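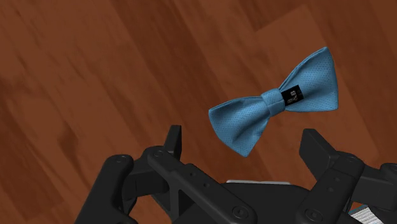 Handout 4: Who decides where the line goes? Drawing council districts

Hi all. These are the notes I talked from, tidied up a little, plus the parts I skipped when I ran out of time (sorry, I got carried away with the school board story again). Read them before January section if you can. You don't need any math beyond division.

Where we left off

Last time we looked at how a seat gets filled: primaries, runoffs, appointments when somebody quits halfway through a term. This week I want to back up a step and ask what the seat is a seat OF. When you vote for a council member in a ward system, somebody drew that ward. I find this part of local government completely fascinating, and I know some of you don't yet, so bear with me.

Three terms first, and yes, I do want you to use them the way I use them:

At-large seat: everybody in town votes for it.

Ward or district seat: only people living inside the line vote for it.

Mixed council: some of each. Lots of towns end up here after a fight.

The Fludham case

We'll use Fludham all the way through the unit, so get comfortable with it. Fludham is a small town with a mixed council: five ward seats and two at-large. The old map was drawn when the east side was mostly pasture. Then the houses went in along the Iltik road, and by the time anyone took a hard look, Ward 5 had 1,175 registered voters and Ward 2 had 1,008.

Is that a big gap? Work it out. The difference is 167 voters, which makes Ward 5 a bit under 17 percent bigger than Ward 2. Put another way, a vote in Ward 2 goes slightly further than a vote in Ward 5. Several of you said in class that this doesn't sound like much, and I get that! But then think about how local races go. Osvaldo Sales won the Ward 2 seat by 18 votes. When margins are that thin, who is inside the line matters a great deal.

One caution before somebody puts it in a paper: I'm using registered voters here because that's what the Fludham clerk had handy. Maps are normally balanced on total population, kids and noncitizens included. Those two ways of counting can give you very different maps, especially in a place with a lot of young families, and we'll spend a whole session on that later.

The two maps

Fludham had two proposals on the table.

The Bayram map (named after Bayram Street, which it follows for most of its length) moved one neighborhood of up to 200 voters out of Ward 5 and into Ward 4. Everything else stayed put. Melahat Tekin, who held the Ward 5 seat, backed it and called it the "least fuss" option.

The Plemik map started over. It used the Plemik creek as the main divider and redrew all five wards on either side of it. Imre Bognár pushed for this one. His argument was that the old lines made no sense to anybody walking around town, and that the creek was something people really did think of as a boundary. Kids north of it go to one elementary school, kids south of it go to the other.

I'd like you to notice how reasonable both of those sound. That's pretty typical. Real map fights hardly ever have a villain twirling a mustache. They have two or more decent goals that can't all be met at once. Equal numbers pulls one way, keeping a neighborhood together pulls another, following a creek or a highway pulls a third, and then there's the one everybody is a bit shy about, which is where the current members happen to live.

About that last one. Under the Plemik map, Tekin and Sales would have landed in the same ward. We call this pairing (or double-bunking, if you like the newspaper word). Two incumbents, one seat. Bognár said he hadn't looked at home addresses at all when he drew it. Tekin said that was exactly her complaint, that he should have. I've gone back and forth on who was right and I'm still not sure, so please argue with me in section.

What happened at the hearing

The hearing started at 7 p.m. and ran late. Most of the comments weren't about population at all. People talked about snow plowing, about which council member returns calls, about a bus stop. Viktória Fodor spoke for renters in the apartments off Bayram Street, and her point is the one I'd underline. Her building had been moved from one ward to another in the last redraw too, and she said tenants there had stopped bothering to learn who represented them.

Political scientists talk about this as continuity of representation, but I like her version better.

The council took the Bayram map, 4 to 3. Sales voted yes and so did Tekin. Bognár voted no and asked that the question of an outside mapping panel go on a future agenda, where it sat for a good while.

Things people mixed up on the last quiz

Reapportionment and redistricting aren't the same. Reapportionment is how many seats each area gets. Redistricting is moving the lines. Fludham kept its five ward seats, so this was redistricting only.

Gerrymandering doesn't just mean "a funny shape." A lumpy district can be perfectly fair (look at any town on a river) and a neat square can be a very effective gerrymander.

An at-large seat isn't automatically fairer. If one bloc has 55 percent of the voters townwide and votes together, it can win every at-large seat there is.

For section

Read Elif Naz Oral's short piece on small-town maps in the packet. She's tougher on incumbents than I am. Then sketch your own Fludham map on the blank outline (pencil, please!) and write one paragraph on which goal you gave up and who would be mad at you for it. Half a page is plenty.

Office hours are the same as before, same room, 3 p.m. Bring your sketch if you're stuck and we'll push the lines around together.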